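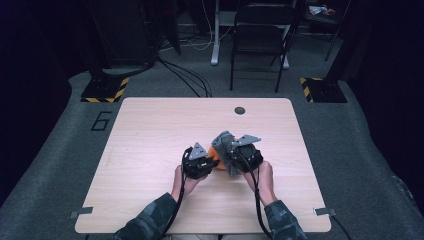
Mesa de madeira clara, duas mãos em ação.

Aula 7 — Percas na colheita do milho e regulação da ceifeira
Docente: Veerle Van Leeuwen

Olá a todos! Deixo aqui os apontamentos da aula, um bocadinho mais arrumados do que estava o quadro (peço desculpa pelas setas, eu própria já não as percebia no fim).

Começámos pela pergunta do costume: quando é que se entra no campo? Os grãos chegam à maturação fisiológica quando aparece a camada negra na base, com a humidade ainda acima dos 30%. Daí para a frente a planta já não enche mais nada, só perde água. Quem colhe muito húmido paga secagem, quem espera demais arrisca colmos partidos e espigas no chão. Eu gosto de começar pelos 24 ou 25% e ir andando, mas depende muito do secador que têm em casa!

No nosso ensaio usámos dois híbridos, o Karia e o Rumow, em parcelas vizinhas. Nas molduras de contagem atrás da ceifeira apanhámos 235 grãos no Karia e 211 no Rumow. A diferença é pequena e não me atrevo a tirar dali grandes conclusões, até porque o Rumow tinha menos plantas acamadas. Em toda a campanha recolhemos 1477 grãos, que estão em sacos no armário do laboratório, para quem quiser pesar.
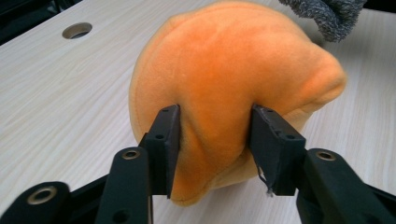
A regulação da frente de colheita é o ponto em que quase toda a gente se engana. As chapas de espigamento ficam demasiado abertas, a espiga bate nos rolos e descasca-se logo ali, antes de entrar na máquina. O que interessa é a folga entre as duas chapas face ao diâmetro da espiga: pensem no peluche cor de laranja, preso entre as duas pontas pretas, e imaginem que uma delas recuava dois dedos — ficava sem apoio desse lado. Com a espiga passa-se o mesmo, e por isso meçam sempre várias antes de mexer na alavanca.

Depois vem o debulhador. Rotor depressa demais parte grão, devagar demais deixa grão agarrado ao carolo. Mudem uma coisa de cada vez, andem uns metros, parem e vão ver atrás (eu sei, com calor e pó não apetece nada).

Para a próxima aula: leiam o capítulo da Hanrahan sobre secagem e tragam a folha de cálculo preenchida, com uma parcela de umas 3000 plantas. A entrega é até às 18h, na pasta da turma.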